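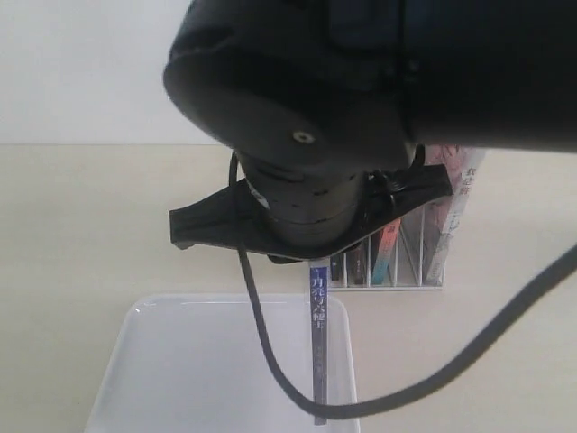
Xóchitl Palacios maintained all the way home that a demonstration with books proves very little, books being flat, stiff and polite. I said paperbacks are none of those once they have been read a few times. We did not settle it before Dostside.

April 2, 2022. Open day at Flerkden, 3 hours including the tea. The handling room was on the ground floor, second door past the stairs. The task on show was book handling: a wire rack on a pale tabletop, books standing in it, a translucent plastic tray, and a black gripper working from above. The titles I could see were Japanese. The one it had hold of when I got to the front had a dark blue-purple spine and hung straight down with its lower end in the tray. I wrote "vertical, spine forward" in the notebook and underlined it, for reasons that seemed good then.

Chunhua Jia gave the talk. Clear, a little fast. The figures as I took them down: 128 trials logged in the current series, of which 21 ended with a person stepping in. She did not round either of them, and I thought better of her for it. Most of the 21 were put down to the grip closing on the cover and leaving the pages to fan. A smaller group came from two books being taken as one. I asked whether thickness was measured or assumed. Assumed at first, she said, then corrected from the finger opening once contact is made. I asked what happens with a book that has swollen from damp. She wrote that down.

Cable routing is my main complaint. The black cable comes off the side of the wrist joint, drops in a loop and then runs across in front of the tray, close to the spine of the book. I would bring it up the back of the arm and clip it twice. Mentioned this to a man at the side bench who said Van den Broek had quoted for exactly that — and that the quote was still sitting in a tray of its own somewhere upstairs.

Xóchitl asked about cycle time. The answer was nearly 3 minutes a book at the careful setting, with a faster one they did not care to run in front of visitors. She wants to know whether the Sodora rig at her place could be slowed down in the same way and still hold its position. I doubt it. The drives hunt at low speed and always have.

To do: send Chunhua Jia the reference on compliant fingertips, ask for the failure log with the page fanning separated out, return the visitor badge, still in my coat pocket.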